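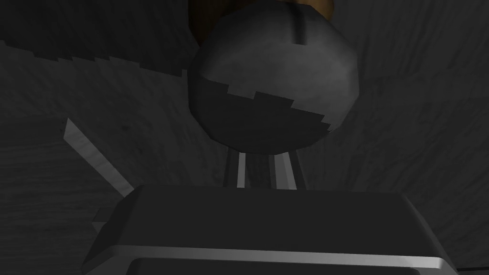
Simulated Grasping: Notes for Unit 4
Intro Robotics Project Course, Rastcombe Technical College
Majdi Obeidat
Updated Apr 17, 2019

Welcome to the best unit of the course! Up to now your arm has moved through empty space and touched nothing. In this unit it has to close its fingers on something and bring it up, and that changes how you write code, how you test, and how much patience you need.

Everything runs in the simulator, on the Gidside scene set. You will work mostly from the wrist camera, so get used to looking out over the back of the gripper housing. The fingers point away from you and the object sits beyond them. It feels odd for the first hour and then you stop thinking about it.

Before you start

Pull the newest copy of the scene files. Last term's copy has the old friction values and your grasps will slide for no reason you can find. Check that your team folder has the three scripts from Unit 3 (home, approach, retreat). If your approach script still has joint angles typed in by hand, fix that first – you will be changing the target pose a lot.

Teams are the same as before. Team Szabo and Team Gisier share the fast workstation, so please sort out your hours between you.

Parts of a grasp

We split every attempt into four stages, and your log should too.

1. Pre-grasp. Fingers open, palm lined up with the object, a short distance back along the approach line. Stop here and look at the camera view before going on.

2. Approach. Straight line only. If the planner gives you a curve, throw the plan out and ask again.

3. Close. Set a force limit. A position limit alone will work on one object and fail on the next.

4. Lift. Slow for the first bit, then normal speed. Most drops happen early, and you want to see them happen.

Reading the camera view

This is my favorite part to teach, as so much of your debugging can be done just by looking. Start with the gap between the two fingers. Is the object centered over it? If one finger is going to touch well before the other, the object will get pushed or will roll, and round shapes are the worst for this.

Next, look at what is around your object. Two things close together can look like one thing from the wrist. Move the arm a little to the side and compare: if they shift by different amounts, they are at different depths.

Don't trust shadows. The renderer draws them with a low-resolution map, so the edges come out as stair steps. A few of you wrote edge detectors last year that locked on to those steps and ignored the object completely. If your detector loves a zigzag line, that is what happened. Turn up the shadow resolution for a test run if you like, but your final code has to cope with the default setting.

Color needs care too. A dark object against a gray background gives you very little contrast, while wood grain gives you plenty of edges you have no use for. 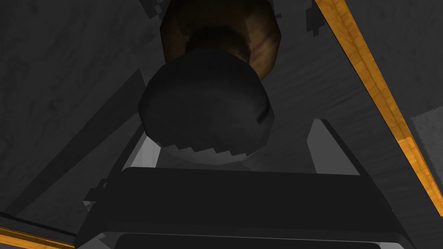 What to hand in

Run 100 attempts with your final code, using the seeds in the handout folder. Don't pick your own seeds. For each attempt, log the stage it reached, the final finger gap and the reason for failure if there was one. Add one camera still from a pre-grasp you think is good and one from a pre-grasp you think is bad, with a couple of sentences on each.

The best result so far is 76 good lifts, and I would love to see it beaten. Grading doesn't depend on it, though. A team with a low score and a clear log can get full marks.

Write-ups should be 9 pages at most, with plots. Code goes in the team folder under unit4. The demo arm will be free again in July for anyone who wants to try their code on real hardware – send me a note if you're interested!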